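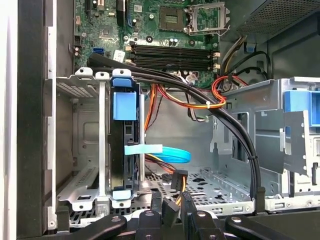

An open tower on the bench, side panel off, with the processor socket and all four memory slots empty.

The Bench at Radbridge: Old Computers, Opened Up

Welcome to the gallery page for our repair bench! If you have wandered in from the main page looking for opening times, those are still over there on the left, and you are very welcome to go back for them, but do stay a minute first. We get a steady trickle of old desktop computers through the door at Radbridge, and in July we finally started keeping a proper page for them, mostly so that people who drop one off can get a feel for what is under the lid before they decide whether to keep it, part with it or let us strip it for spares.

The first picture in the gallery is a good place to begin, if you have never looked inside one of these. The green board is the motherboard, and nearly everything else in the case plugs into it one way or another. Near the top you can find the processor socket with its metal bracket lifted open, and the gold-patterned patch inside it is where the contacts are. Please don't touch that part, on this machine or any other. Elmarie Motaung, who taught most of us, used to put a sticky note over every open socket on the bench, and I have come around to her way of thinking after one very sad afternoon with a sleeve button.

Below the socket are the memory slots, dark ones with white clips at the right-hand ends. There is no memory in them, so if you were hoping to learn how to seat a module, a board like this is a lovely one to practice on. Open the clip, line up the notch, and press down evenly until it clicks home (it takes a bit more of a push than most people expect, and I still hold my breath a little every time).

The gray box up in the corner with the mesh vent is the power supply. Leave it closed, always. It can hold a charge long after the plug has been pulled, and we do not open them at the bench for anyone, however nicely they ask. The wires coming out from under it are fine to handle once the machine is unplugged – black, yellow, red and orange, the colors you will meet again and again in cases like this one. Someone has put a little white cable tie around a loop of the red and orange ones, and I do like to see that. A tidy case is so much easier to work in, and you can get a brush down to the bottom without catching anything.

Then there are the two thick black cables that sweep across the middle and down along the drive cage, with small black ties near the bottom. When you take a tower apart at home, I would leave runs like that until last. Look at where they go, draw yourself a quick sketch on the back of an envelope, and only then start snipping ties. Dénes Antal keeps all of his sketches in a shoebox under the bench and is happy to let anyone leaf through them, although his handwriting is another matter.

A few notes for people bringing a machine in

Take out any discs and memory sticks, and copy off your photos and letters if the computer still starts. We have 84 towers on the shelves in the back at the moment, waiting for parts or for a new home, and it can be a good 40 days before we get to yours.

Side panels are welcome, even bent ones! Screws too, in an envelope or an old jam jar with your name on it. Power leads we have plenty of, so hang on to yours unless it is an odd one.

If you would like to sit in on a stripping-down session, we have room for 4 at the bench, and tea is included. The Maltham bus stops just outside. Wear something with short sleeves or sleeves that roll up, and leave your bracelets at home.

Spare parts that have been checked over go into the Tendex drawers by the door, sorted by kind, with the memory in the top row and the cables in the deep one at the bottom. Help yourself to a rummage, and put a coin in the tin if you find something you can use.

More pictures will be added to the page as the shelves get cleared.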